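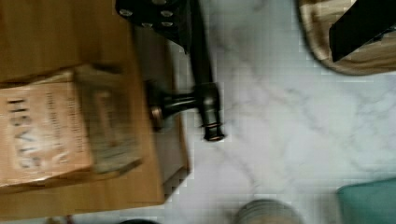

Shared Kitchens Gallery: Stoltden House

Published Jan 12, 2023

The residents' kitchen at Stoltden House reopened in October, following the replacement of its worktops and the renewal of the shared equipment. The room serves 77 residents on 2 floors and is open throughout the day. This page presents a selection of views of the counter and its contents, for the information of present residents and of those considering an application.

The marble-patterned worktop was chosen by residents from samples supplied by Zaugg. White with soft grey veining, it received 50 of the 97 votes cast across Stoltden and the neighbouring house at Trelitz. It should be wiped down after every use, and hot pans should be placed on a stand.

Boards and knives

Wooden boards are provided for general use. The board with the raised rim is intended for meat, fruit and anything else likely to run – the smooth board is better suited to bread and dry goods. Boards are to be washed by hand and dried upright.
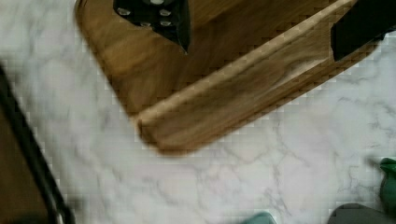
Knives should be returned to storage as soon as they have been cleaned. Residents who prefer to keep their own knives may do so in their rooms, provided that these are clearly marked and are not left in the kitchen overnight.

The counter

Along the stone-style tiled wall are the coffee maker, a teal canister with a light wooden lid, a glass jar with a white lid and a wooden drawer unit. The green enamel mug is one of a set transferred from the former kitchen at Bratov. Food left on the counter is regarded as shared unless it carries a name and room number.
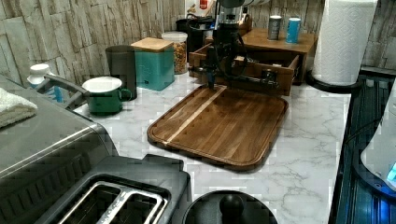
Use of the kitchen

Private bookings may be made for one evening in each month. Requests should be submitted in writing to the house office – forms are available at the front desk. The counter must be cleared and all drawers closed at the end of each booking.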